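ロボット部だより　靴下干し班の近況

発行　2018年10月4日　Plakville工科学院ロボット部

ばたばたしていて今号は靴下干し班の話だけです。歩行班とライン班は次号に回します、すみません。原稿はもらってます。

えー、Penden杯の家事部門、課題は前号に書いたとおり「靴下を台から取って、つるしてあるハンガーのクリップに留める」。双腕、制限時間は420秒。人が途中で手を出したらその回は終わり。靴下の色と並べ方は当日まで分からない。クリップは金属のバネのやつで、これがとにかく固い。

7月に始めたときは片腕ずつ動かしてました。右でつまむ、持ち上げる、クリップに押しつける。入らない。当たり前で、クリップの口が閉じてるわけです。人間だって片手でやれと言われたら困る。そこで左がクリップ側の相手をして、右が靴下を運ぶ、という分担に切り替えました。ここまで来るのに夏休みがほぼ消えた。

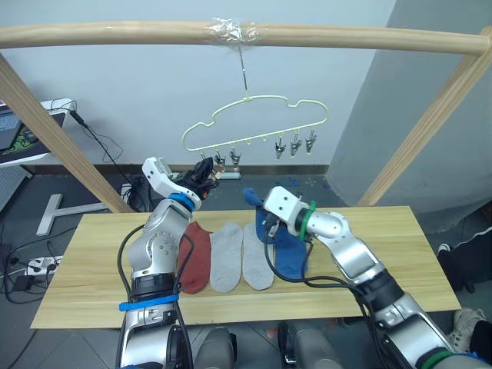 分担を決めたら今度は待ち合わせの問題。左がクリップのところに着く前に右が来てしまうと、靴下の先がバネに引っかかって、ハンガーごと横に振れる。振れると位置が全部ずれる。止まるまで待つと時間が足りない。いまは左が「着いた」と合図を出すまで右は靴下を持って手前で待機、という単純なやり方です。もっとかっこいい方法を考えていた人もいたけど、まず動くほうを採りました。異論は部会で。

ハンガーのつり方も何度か変わってます。最初は棒に直接かけていたのが、腕が当たるたびに滑って端に寄っていく。針金のフックを透明テープで棒の真ん中に巻いて、そこから下げるようにしたらだいぶ落ち着いた。見た目はまあ、あれですが。本番の台もつり下げ式なので、少し揺れるくらいでちょうどいい練習になる、という意見もあり。

つまみ方のこと。

平らに置いた靴下はつま先側からつかむと長く垂れて、クリップまで持ち上げる途中で台にこすれます。はき口側をつかめば短くて済むけど、今度は指が邪魔でクリップに入る布が足りない。真ん中あたりをつかんで、空中で持ち直すのが今のところ一番まし。ただし持ち直しは落とす。よく落とす。落としたら台の上でくしゃっとなって、そこからまたつまむのが別の課題みたいに難しい。

それと、グリッパの指先。内側のざらざらした面に毛くずがたまります。ふわふわした靴下の日は特に。たまると滑る（と思う、ちゃんと比べてない）。練習の前後に歯ブラシで掃除、これを当番表に入れました。当番の人、必ず確認しててください。

数字も少し。Prosineに切り替えてから通しの練習を54回やって、時間内に全部留まったのが18回。切り替え前の記録は取り方がばらばらで比べられません。次からは失敗の理由も一言でいいので書くこと。「だめ」だけ書いてある行が多すぎる。

Prosineというのは先輩たちの代から使っている部内の操作記録ソフトで、人が動かした動きと手首カメラの映像を一緒に保存してくれます。これを学習に回して、あとは腕が自分でやる。記録は多いほどいいと言うけれど、雑な見本を入れると腕も雑になるので、失敗した見本は消さずに別フォルダへ。フォルダ名は去年のルールのまま。

手首カメラの映像、見慣れないうちは上下も左右も分からなくて酔います。でも頭のカメラだとクリップの手元が腕の陰に入ってしまうことが多くて、細かいところは結局こっちが頼り。
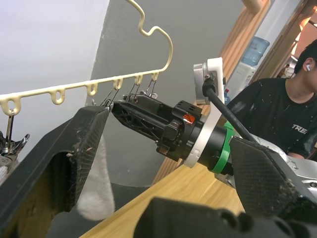

白い靴下をつまんだ手の側のカメラから。クリップのそばに来ているのがもう一方の腕

色の話も書いておきます。白い靴下は背景の壁と近いので見失いやすいかと心配していたら、それよりも薄い灰色のほうが苦手でした。木の台の上ではいいのに、持ち上げて壁の前に来ると急に迷う。紺と赤っぽい茶色はよく見える。なので練習に出す靴下は灰色と白を多めにしてください。家から持ってくる人は洗濯済みで、穴のないもの。穴があると指が入って面倒なことになります。

明るさも効くみたい。夕方、窓側の電気だけで回すと成績が落ちる気がする。気がするだけかもしれないので、しばらくは電気を全部つけてやる。暗い条件は大会の二週間前から足していく予定。

作業台の高さは約46センチ。本番の台に合わせてあるので、脚の下に何かはさんだり動かしたりしないで。先週ずれてました。戻すのに半日かかった。床のテープの印に木枠の脚を合わせてから始めること。

見学に来た一年生から「両手で一枚を持つのはなぜ」と聞かれました。いい質問で、片方で持ち上げるとクリップの前で靴下がくるっと回って向きが変わるからです。下の端をもう片方で持っておけば、わりと素直に上がる。そのかわり引っぱりすぎると、今度は上の手から抜ける。伸びる布の相手は硬い箱とは全然ちがう、というのがこの班の全員の感想です。箱を積んでいたころがなつかしい。

引っぱる加減は数値で決めきれていません。見本を操作した人の癖がそのまま出ていて、強めの人の記録ばかりで学習すると強く引く。いろんな人の見本を混ぜたほうがよさそうなので、操作したことがない人もぜひ来て下さい。うまくなくていいです。ゆっくりで、途中で急に向きを変えなければ十分使える。

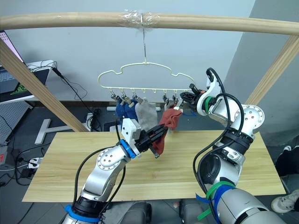

Moldovanホールでの公開練習

大会前に一度、Moldovanホールのロビーを借りて公開練習をします。日取りは学生課の返事待ち。決まったら掲示板に貼ります。腕と台を運ぶので人手がいります。台車は二台押さえてあるけど、木枠は分解しないとエレベーターに入らない。分解した人が組み立てまでやるのが一番早いので、できれば同じ人で通しでお願いしたい。

持っていくもの：腕の本体、操作用ノートPC、電源タップ、延長コード、ハンガーの予備、クリップの予備、透明テープ、六角レンチ一式、歯ブラシ。延長コードは前回忘れて取りに戻りました。リストの一番上に書いたほうがよかったですね。

当日は近所の小学生も来るかもしれません。動いている間は台の横に立つ人を一人決めて、非常停止のボタンは必ずその人が持つこと。おしゃべりに夢中になって置きっぱなし、は無しで。

お願いごと

コードの変更は部の共有に上げてから帰ってください。自分のPCにだけ入っている状態で休まれると全員止まります。

腕の手首の帯、左が青、右が緑です。色を入れ替えないで。ログの左右の名前と対応させてあるので、片方だけ替えられると記録を見返すときに大混乱します。

床のケーブル。まとめても次の日には広がっている。せめて通り道だけは空けましょう。

靴下の予備、片方だけのものも歓迎します。どうせそろえて干すのは次の段階です。箱は部室の入り口に置いてあるので名前は書かずに入れてください、返せません。

参加費の集金は来週。まだの人は封筒に入れて持ってくること。

次号は歩行班の階段の話と、ライン班の新しいコース図をを載せます。原稿の締め切りは早めに連絡します。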